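**Garment room help wanted, Grollbridge**

posted 19 Sep 2022

Need 4 people for the hanger and fold tables. Part time, mornings mostly, could go longer before the holidays. Start asap.

What it is: clothes come in from the Oltia stores in mixed bags. We sort, hang, tag, send back out. Hangers come back too, all sizes, all tangled, and somebody has to sort those before anything can get hung. That's most of the first week for new people. A busy day is 1,000 hangers, slow day more like 300.

You'd be doing:

- untangling and sorting hangers by style
- tossing cracked ones (check the hook and the shoulder notches)
- hanging shirts and light jackets, collars facing left
- refilling baskets at each table
- sweeping up at the end, everybody does it

No experience needed. You should be OK standing for a few hours and doing the same thing with your hands over and over. Good eyes for small cracks a plus. Stools avalable if you need one, just ask.

Pay is hourly, paid every two weeks. Gloves and apron are ours, shoes are yours, closed toe please. Parking behind the building, the 259 bus stops at the corner.

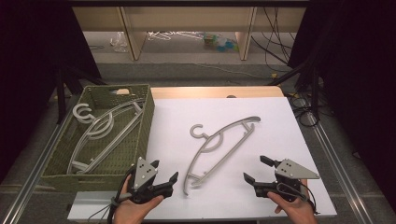

Garment Room Team, Rezaei Textile Care

Gray plastic hangers like these are the easy ones. One style per basket, hooks at the same end, so the next person can grab and go. Wire ones go in the bin by the door.

To apply: stop by the front desk on Postonwood Road before noon, or call and leave name, number, and which mornings your free. No resume required. If you worked here before May tell us, your paperwork is probaly still good and you can skip orientation.

Spots are open till filled.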